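七月 工作台记录 收纳与台面小件

上午先把白色台面擦了一遍，用的是稀释过的中性清洁剂，干布收尾。上次贴胶带留下的胶印还有两道，靠里那道用酒精棉片擦掉了，靠外那道太老，刮刀又怕伤面，先放着。Réka Kiss 说她那边有一瓶柑橘味的除胶剂，下次带过来试。

今天要做的事其实不多：把小件的收纳方案定下来，能用的留，不合适的退回 Dostum 的样品架。之前台面上东西没有固定位置，勺子、铲子、笔、夹子混在一起，每次开工先找东西，收工也不知道该放哪儿。Tímea Halász 上个月提过一次，我当时没当回事，后来自己也烦了。

先说小木盒。浅色木框，正面红色，中间一个圆木拉手，放小东西用。这只盒子的优点是稳，四边平，放在台面上不晃。缺点是拉手偏小，戴手套不好捏，手上有油的时候更不好捏。我拿干净的手和戴丁腈手套的手各试了几次，丁腈的还行，棉纱的不行。Gyula Boros 建议换一个大一号的拉手，我不太想换，原来的圆木拉手和木框颜色接近，换了以后别处也得跟着改。暂时保留原样，在旁边写一句提醒：开之前先摘棉纱手套。

盒子里放什么，讨论了半天。Lilla Szabó 想放垫片和小螺丝，我觉得这类东西应该进带格子的盒，散放在里面会滚到角落，最后只能倒出来找。商量下来的结果是只放三样：橡皮筋、标签纸、一小卷纸胶带。都是随手要用、丢了也不心疼的。标签纸原先是整本放，放进去以后边角会翘，改成裁好的小张，用夹子夹住。

木盒要不要加底垫也试了。毛毡垫太厚，盒子抬高以后推的时候容易歪；薄的硅胶垫可以，但时间长了会粘灰。目前不加。如果后面发现盒子在台面上滑，再考虑四角点一点胶。

再说杯子。长柄的东西统一插杯，柄朝上，按颜色认。蓝柄和粉红柄的放一起，颜色差得开，余光扫一眼就能分清。之前用过一只白杯，放在白台面上不显眼，Orsolya Fekete 搬箱子的时候碰倒过一次，后来就改用红的了。红色塑料杯上宽下窄，轻，好洗，坏了也好换，唯一的问题是头重脚轻，插两把长柄的东西以后重心偏高，手一带就倒。

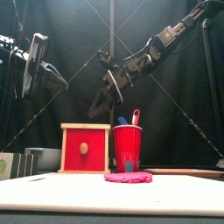
为了防倒，我比较了几种办法。第一种是往杯里放石子，有用，但是洗杯子的时候很麻烦，石子缝里藏水，过两天就有味道。第二种是用双面胶直接粘在台面上，粘是粘得住，换位置的时候又要除胶，等于给自己找活。第三种是在杯底垫一块比杯底宽的软垫，压实以后杯子就坐在上面。三种里面第三种最省事，垫子脏了可以单独换，台面也不留印子。

垫子的做法记一下，免得以后重来。先揉成团，压扁，边缘不用修圆，反正看不出差别。厚度要匀，中间不能鼓，鼓了杯子会转。杯子放上去以后垂直往下按，不要边按边拧，拧了杯底会带起一圈，反而不牢。按完等一会儿再插东西。Lilla 第一次做的时候按得太用力，杯底几乎陷穿了，拔出来垫子也跟着走，那块报废，重新揉了一块。

垫子用什么颜色没有硬性规定，我的要求是不能用白的，和台面分不开，擦桌子时容易一起刮走。

材料方面，Gakport 的那批手感偏干，边上会裂，揉之前要在手心焐一下。Tomar 的软一些，压得开，但是夏天屋里热的时候会塌边，过一个下午就比早上大一圈。两种我都留着，天凉用后者，天热用前者。Gyula 想把两种掺在一起，我没试，他可以自己拿一小块做，别动大包里的。

位置：木盒在左，杯子紧挨着放在右边，两样都靠台面中间一点。这样右手取杯里的东西时不会扫到盒子，左手开盒也不用越过杯子。原来的摆法是一左一右分在两头，看着整齐，用起来要来回伸手，做一会儿就累。Réka 是左撇子，她试了以后说左右对调更顺手，不过台子是共用的，先按现在的来，她用的时候自己换，用完放回去。

盒子和杯子之间的距离也调过。贴得太紧，垫子会被盒子的侧边顶起来一角；离得太开，中间就会有人随手塞东西，笔帽、纸团、用过的棉片都有。现在的距离刚好，垫子摊开的边不碰盒子，中间也塞不进什么。

费用顺手记在这里，月底报的时候不用再翻。这次买杯子、垫料和纸胶带一共 80，单子夹在文件夹第 14 页后面。本年度这一项累计 3,818，包括年初换台灯和抽屉滑轨的钱。Orsolya 问过为什么这么多，主要是滑轨贵，和小件没多大关系。备用杯子还有 4 只，摞在上层柜子里，够用很久，暂时不要再买。

Plundosus 寄来的那套分隔架也拆开看了。做工可以，卡扣偏紧，装上以后取下来要用螺丝刀撬。尺寸对我们的台子来说太大，占掉半边，没有地方干活。包装没扔，放在门后，谁去寄件的时候顺便退掉。退货单在盒子里，已经填好，地址不用改。

清洗的规矩也写清楚：杯子每周洗一次，洗之前把里面的长柄件取出来单独擦，不要连杯一起泡。木盒不能湿擦，用干刷子扫缝，红色那一面可以用微湿的布带一下，马上擦干。木框那一圈浅色的木头沾了油会留印，拿手之前先看看自己的手。

下午 Tímea 过来用台子，顺带看了一遍，提了两点。一是长柄件的头要不要也统一朝向，我觉得柄朝上就够了，头在杯子里面怎么转都行。二是粉红柄那把比蓝柄的高出一截，取蓝柄的时候会不会碰到。我试了几次，从左边取不碍事，从右边绕过去会碰。她的意思是换一把短的，我的意思是先用着，等真的烦了再换。

留到下次的：
除胶剂到了以后处理靠外那道胶印。
木盒拉手问 Gyula 有没有同色的大一号，只问，不买。
裁一批新的标签纸，尺寸照旧。
天热这几周看看垫子塌不塌，塌了就换 Gakport 那种。
分隔架寄走以后在本子上划掉。

收工前台面又擦了一遍，湿布挂在水池边，剪刀还给 Lilla 了。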